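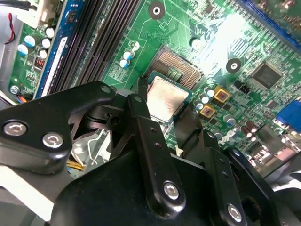
A processor held over a green computer motherboard.

Repair before replacement: the Relton Library device program

When the Relton Library opened its device lending program, it owned 30 laptops, all purchased new. The collection now stands at 900, and most of the machines on loan have had at least one previous owner. The program manager, who has overseen the service from its main branch in Relton since the beginning, spoke with us in February about what the library has learned.

"We set out to lend computers," the manager said. "We did not set out to run a workshop. Within the first year we had a cupboard full of machines with one fault each, and no budget line to fix them."

The workshop was established the following spring in the former periodicals room. It receives retired equipment from the municipal offices and from two local employers, Conder and Rizvi, under agreements that are renewed every second year. Donated machines are wiped, tested and sorted. Those that cannot be returned to service are kept for parts.

Asked which faults are most common, the manager named batteries, hinges and power sockets, in that order. "People expect us to say viruses. Software trouble takes an hour. A broken hinge can take an afternoon, and the part may come from a machine we have been holding for three years."

Loans run for 45 days and may be renewed once if no other member is waiting. Overdue charges were removed at the program's second review. The manager described that decision as the most debated of the period. "There was a concern that the laptops would simply not come back. Our return rate improved. Members who had kept a machine too long were no longer worried about walking in with it."

Demand is strongest at the Ilen branch, which serves a largely rural area and has a waiting list of 38 households. Many borrowers there use the laptops to complete government forms, apply for work or attend medical appointments by video. The branch also lends mobile internet hubs, although coverage east of the river remains poor.

"A laptop without a connection is of limited use to someone with a form due at five o'clock," the manager said. "We have raised this with the council and will continue to raise it."

The library intends to extend workshop hours to two evenings a week and to publish its repair guides for other library services. Desktop computers will be offered on long-term loan to community centres, beginning with Ilen.

Members may apply for a device at any branch. A current library card and proof of address are required.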